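# Why Do We Sleep?

Every night you lie down, close your eyes, and stop noticing the world for hours. Cats do it. Fish do it. Even fruit flies have quiet times that look a lot like sleep.

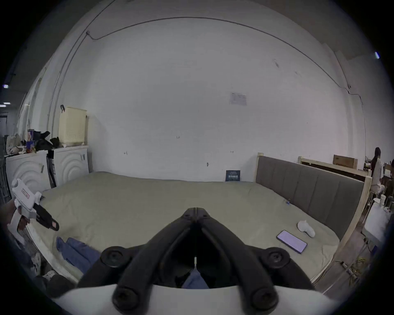
If you are nine or ten years old, you need between nine and twelve hours of sleep each night. Grown-ups need less, and babies need much more. A new baby may sleep for most of the day, a few hours at a time.

## What your body does at night

Sleeping looks like doing nothing, but your heart keeps beating and your lungs keep breathing. Both of them slow down a little. Your body gets slightly cooler too, and your muscles relax.

Your body also uses this time for growing and mending. It makes a substance called growth hormone, and much of it is released while you are in deep sleep. A hormone is a kind of message that travels in your blood. This one tells your bones and muscles to grow. If you scraped your knee at recess, your skin keeps working on the repair overnight.

## What your brain does

Your brain stays busy all night. It goes back over things that happened in the day and stores some of them as memories. This is one reason it helps to sleep well before a spelling test. Words you practiced in the evening are often easier to remember the next morning.

Sleep comes in 2 main types.

**Quiet sleep** comes first. It starts out light, when a small noise can wake you, and then gets deeper. In deep sleep you are very hard to wake. Some children sleep right through a thunderstorm.

**REM sleep** comes after that. REM stands for "rapid eye movement," and it gets its name from the way your eyes move quickly under your closed lids. Most of your clearest dreams happen in REM sleep. Your arm and leg muscles go almost completely limp, so you don't get up and act out the dream.

You go back and forth between the two types several times a night. You may wake up for a moment in between, but you usually won't remember it.

## How does your body know it's bedtime?

Deep inside your brain is a tiny group of cells that works like a clock. It runs on a cycle that is close to a full day long, and it uses light to stay on time. When your eyes pick up less light in the evening, the clock tells your brain to make melatonin. Melatonin helps you feel sleepy.

Bright light in the evening can confuse the clock. Lamps can do this, and so can screens — the clock takes the light as a sign that it is still daytime.

There is also a second system. The longer you stay awake, the more sleepy you become. A long nap late in the afternoon uses up some of that sleepiness, and then it can be hard to fall asleep at night.

## What if you don't get enough?

After a short night, most people feel grumpy and slow. It is harder to listen, and small problems seem bigger than they are. You might also catch colds more easily if you are short of sleep for a long time. One bad night is nothing to worry about. You will probably fall asleep faster the next night.

## Things that help

- Go to bed at the same time each night, even on weekends.
- Turn off screens an hour before bed.
- Keep your room dark, quiet, and a little cool.
- Read a book or listen to slow music.
- Skip soda and chocolate in the evening. Cola and chocolate have caffeine, which keeps you awake.

## Try it: keep a sleep diary

Fold a sheet of paper into a little book. For 4 nights, write down when you went to bed, when you woke up, and how you felt at lunchtime. Write down any dreams as soon as you wake up — most dreams are forgotten within minutes.

## Words to know

**Caffeine:** something found in coffee, tea, cola, and chocolate that makes people feel more awake.

**Hormone:** a message your body sends through the blood.

**Melatonin:** the hormone that helps you feel sleepy when it gets dark.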